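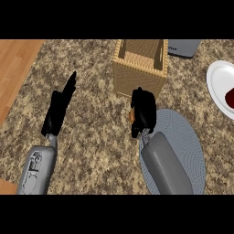
The two-arm cell in its rendered kitchen: left gripper open, right gripper closed on something bready beside the wicker basket.

An afternoon at Trernero
September | by the Nadow shop-floor blog

So I finally got myself into the Trernero open day, and I spent nearly all of it at one cell (sorry, laser people!). They call it Corkar. It's a two-arm kitchen setup, and before a new task goes near the real arms it gets built on screen first, granite, placemat and all.

What I wanted to know was how they keep the thing healthy. The fingers come off with 7 screws a side, and they swap the pads every 700 hours whether they look worn or not. The crew showed us a pad at the end of its life and I couldn't tell it from a new one! Then they re-zero both wrists, which takes 9 minutes if the cable clips behave, and the finger shape in the simulation gets updated to match. Skip that last bit and the arms on screen close a hair too early. They lost most of a morning to it in the spring.

The counter on the cabinet said 3,941 hours. One gearbox has been replaced, on the left arm, and I got to hold the old one. Heavy!

Coffee was good, parking was awful. Get there before ten.

Comments

gridlock_pete: Do they grease the wrists in place or pull them?

Nadow blog: In place, with a bent nozzle.

mo88: Went last year and the line for this cell was out the door.

Related
Khúc packing hall: a walk down the belt
Picking gripper pads on a budget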